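Search posts Search

Everyone online says a slatted organizer will fix your card pile. I have a shoebox of index cards, recipe cards and old postcards, so I am the target customer. I remain unconvinced.

The Nomon grid costs $98. For wood with gaps in it. The Koubek one is $165 and the listing calls it "a system." My shoebox was free and also has a lid.

The pitch is that you'll see everything at once. Will you? A card standing in a slot shows you its top edge. I know what the top edge of a card looks like.

Pinerach's guide says to sort by how often you use each card. I use 4 cards. The rest I keep because my aunt had nice handwriting.

Then there's the stuff that ends up on the floor while you "sort." Paper goes down on the carpet in May and you're still stepping over it when the school year starts. No guide has a chapter on that.

Fine, I'll give the slats one thing: a thin card goes into a narrow gap without a fight. Thick ones, we'll see.

Card and slats first, then the carpet.
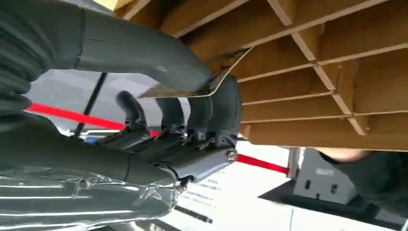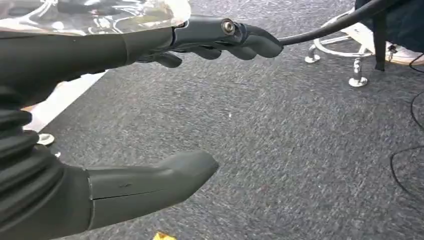

Do I need to label every compartment?

Only the ones you can't tell apart by looking at the first card. Pencil on a scrap of masking tape is plenty, and you'll be changing it in a month anyway.

Related posts
Donen drawer dividers, 90 days later
Is a recipe binder any better than a box?
Things I stopped buying bins for
Postcards: keep, toss or mail them back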